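# Off the Floor: Where the Household Power Strip Belongs

In most homes the power strip is bought in haste and placed wherever its cable happens to reach. It spends the following years behind a sofa or beneath a desk, gathering dust and taking knocks from the vacuum cleaner. The housing association at Somoldale has spent the winter asking its tenants to look again at this neglected object, and the results deserve a wider readership.

The association manages 3335 homes, many of them built when a single socket in each room was considered sufficient. In March it completed a survey of how residents use extension leads. Of the 363 households visited, almost 2 in every three kept at least one strip on the floor, and a good number kept it under a rug or a curtain.

"People had given a great deal of thought to their lamps and their kettles, and very little to the thing that fed them," said Farzana Mohmand, who directed the survey. Her report recommends that strips be hung at working height wherever the wall and the fitting permit, with the cable left free to drop without strain.

The advice is modest in cost. A hook of suitable strength will carry a light strip, provided that the strip was made to be hung and that the hook is fixed according to its instructions. Residents are asked to test the hook with nothing plugged in and to leave it overnight before use. Adhesive hooks should not be placed on fresh paint or on loose paper.

Cheerful hooks have proved more popular than plain ones. Eduardo Rocha, who runs the hardware counter at Hulby, reports that customers who would never ask for a cable bracket will readily take one with an animal on it.
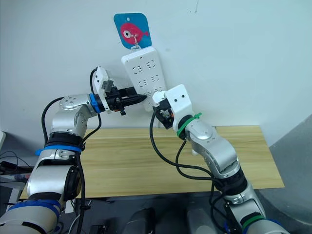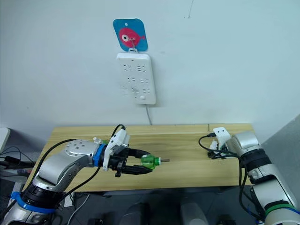 *A fish-printed card and its metal hook, with the white six-socket strip hung against the wall.*

Height is a matter of some debate. Beatriz Cordeiro, an occupational therapist who advised on the report, favours a position a little above the table, where the sockets may be reached from a chair. Many of her patients find it difficult to bend, and a plug at floor level can mean an appliance left on all night. She also asks that the strip be held steady with the free hand while a plug is drawn out, as a hanging strip will swing if it is pulled.

Duarte Nogueira, an electrician at Jendano, is more cautious. He considers a hung strip suitable for lamps, chargers and small desk equipment, and unsuitable for heaters or anything else that draws a heavy load. He would also keep it well away from sinks and cooking steam. Where a room depends upon its strip every day, he advises the fitting of further wall sockets.

The association has accepted both views. Its leaflet, now in its second printing, sets out the recommended uses on one side and the exclusions on the other. Copies are available from the Somoldale office on weekday mornings.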